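## Getting lint off a canvas backpack with a mesh pocket

Posted by Geeta Thakur, 30 September 2025

I have a navy canvas backpack, 22 liters, that I use for work. It picks up every bit of lint in the apartment. A sticky roller does fine on the flat parts but skips the curved edge at the bottom, and it snags on the mesh. The bag also has clear plastic windows that I don't want to cloud. The care tag is gone. Can I put it in the washer, or is there a better way?

**Drundgate**

I throw mine in on cold. Never had a problem.

**Wenjie Gu**

I would not machine wash a bag with plastic windows. They can crease and stay creased.

Empty it and shake it out over the tub. Then go over the canvas with a dry clothes brush, always in one direction. For the bottom curve, stuff the bag with a towel first so the fabric is firm – it brushes much better that way. Use an old soft toothbrush on the mesh and along the zipper teeth.

Wipe the windows with a damp cloth and a drop of dish soap. No glass cleaner. Go easy on any reflective strip too, and keep the brush off it.

My own bag is the same general type, navy with mesh and a gray reflective strip. I still get flecks on the canvas near the bottom edge, so I brush that part every couple of weeks.

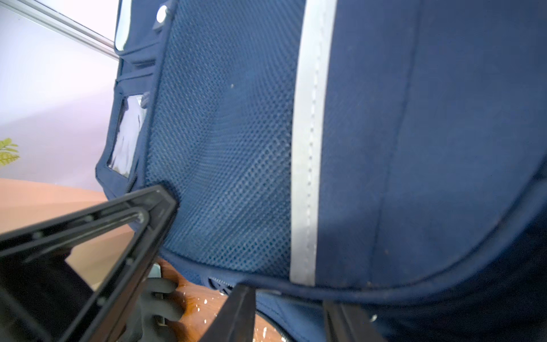
Geeta Thakur wrote back that the towel helped a lot with the curve, and asked if a damp rubber glove would work on the canvas in place of a brush. It does, but let the bag dry open before you pack it again.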